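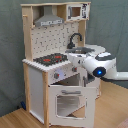

*The arm at the play kitchen used for the oven-door and sink tasks, with the oven door open.*

The demonstration room at Mirzaei is kept deliberately plain. A grey-green cloth hangs behind the toy kitchen, and the arm works from the sink side. The engineer in charge of data collection has spent most of the year here, steering the arm by remote control through short household tasks.

"A toy kitchen gives us hinges, knobs and a basin at a size the arm can reach," the engineer said. "We can reset it in seconds."

Each demonstration is one attempt at one task. The operator holds a controller called Drilleren, and the arm copies the movement of the hand. Joint angles and video are stored together, and a run is limited to 600 time steps. Anything longer is thrown out.

"Long runs are mostly hesitation," the engineer said. "If you train on hesitation, the policy hesitates."

The group began by guiding the arm directly, with a hand on the wrist. The motion was smooth, but the operator's own arm appeared in the video. Remote control removed that problem and brought another - the operator no longer feels contact.

"With the oven door you have to know when you've touched the handle. By hand you feel it. By remote you're judging from the view, and new operators push too hard."

New operators practise for 2 hours before any of their runs are kept. The set now holds more than 1000 demonstrations across 12 tasks. Opening the oven door was learnt early. Turning a knob remains poor, and the engineer puts this down to the grip slipping part-way through the turn.

Asked whether more data would fix the knob, the engineer was doubtful. "I'd sooner have varied starting positions. We had a batch in June where every run started from the same pose. The policy worked from that pose and nowhere else."

The next batch will be recorded in October, using software from Rurnetti that marks failed grasps as they happen. Those runs will be kept in a separate folder, and the team has not yet decided whether to train on them.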